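Gloss levels and finish: frequently asked questions

Tanadbridge Coatings, technical pages

These answers cover the Farnska range of water-based topcoats and the Kvam primer. For colour matching, delivery and returns, see the separate pages.

What does the gloss number on the tin mean?

It is a reading from a gloss meter. The meter shines a beam at the dried coating at a set angle and measures how much of it comes back at the matching angle on the other side. The result is given in gloss units. On this scale, a polished black glass standard is set at 100. The number is not a percentage of all the light falling on the surface, and it says nothing about colour.

Which angle do you use?

All readings on our tins are taken at sixty degrees. Some data sheets from other makers give readings at twenty or eighty-five degrees. These can't be compared with ours directly, and there is no reliable sum for turning one into another.

What are the gloss levels in the Farnska range?

Farnska Matt: 2
Farnska Satin: see the batch label
Farnska Gloss: 65 to 70

Satin varies slightly with the tint base, so the reading is printed on the batch label instead of the data sheet. The other two are held to the figures above for every batch.

Why does my gloss finish look flatter than the sample card?

The usual causes are, in order of how often we hear of them:

Porous surface, no primer. The binder soaks in and leaves the pigment near the top.
Coat too thin, often from spreading the paint too far with a dry roller.
High humidity or a cold room during the first hours of drying.
Paint not stirred to the bottom of the tin.

The last one affects satin and matt more than gloss. The matting agent settles, so the top of an unstirred tin dries shinier and the bottom dries flatter. Stir with a flat paddle, lifting from the base. Shaking the tin puts air into it and is best avoided.

Does gloss change as the paint cures?

Yes, a little. A fresh coat reads high while there is still water in the film. The reading drops as it dries and then settles. Don't judge the finish, or complain to the shop about it, until the coating has hardened fully. The time needed is on the data sheet for each product and depends on temperature.

Can I mix satin and gloss to get something in between?

You can if both are Farnska and both use the same tint base. The result is not linear - a small amount of satin brings the gloss down by more than you would expect. Mix enough for the whole job in one container. A second mix made to the same recipe will probably not match.

Mixing Farnska with another maker's paint is not supported and we can't advise on it.

Do I need Kvam primer under every topcoat?

No. It is needed on bare wood, bare metal and filler. Over sound old paint, clean with sugar soap, rinse, let it dry and abrade lightly. If the old paint is solvent-based gloss, use Kvam after abrading. Adhesion to unprimed solvent gloss is poor and the topcoat can often be lifted with a fingernail.

Kvam dries with a dull, slightly rough face. It is not a finish and should not be left uncovered.

Why do brush marks show more in gloss than in matt?

A matt coating scatters light in all directions, which hides small changes in height. A gloss coating sends most of the reflected light one way, so each ridge gives a bright side and a dark side. The ridges may be the same size in both. Work to a wet edge, lay off in one direction and don't go back into paint that has started to set.

How should I inspect a gloss surface?

Look at the reflections and leave the colour alone for now. Stand so that a lamp or window is mirrored in the surface, then move your head slowly from side to side. On a smooth area the outline of the reflection stays clean. Orange peel gives a broken or mottled outline, and a run shows as a sudden kink.

Curved surfaces change the shape of what they reflect, so a stretched outline on a curve is normal and is not a fault in the coating. Judge the edge of the reflection only. 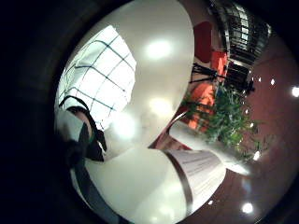 Reflections of overhead lights on a glossy white curved surface, with a tall window to the left.

Can the gloss reading be taken on a curve?

Not with a standard meter. The foot has to sit flat on the surface. If it rocks, outside light gets in and the beam returns at the wrong angle, which gives a low or unstable reading. For curved work, coat a flat test panel at the same time, with the same number of coats, and measure that. State in your report that the reading comes from a panel.

How do I clean a gloss finish without dulling it?

Use a soft cloth, warm water and a little washing-up liquid. Rinse and dry. Cream cleaners and melamine sponges are abrasive and will bring the gloss down in patches, and the patches can't be polished back. On Farnska Matt the same products do the opposite and leave shiny marks.

Can I touch up a small area?

With matt, usually yes. With gloss, the edge of the repair will nearly always show. Recoat the whole panel, door or length of trim up to a natural break.

Do you measure customers' samples?

Yes. Send a flat panel, fully cured and wrapped in clean paper, to the Drultby laboratory. Bubble wrap can mark a gloss finish in transit - please don't use it against the coated side. Write the batch number and the number of coats on the back in pencil. Panels are kept after testing unless you ask for them back.

Who do I contact about a result?

Sverre Solberg at the Drultby laboratory handles queries on gloss readings. Quote the batch number from the label on the tin, and the report number if you have one.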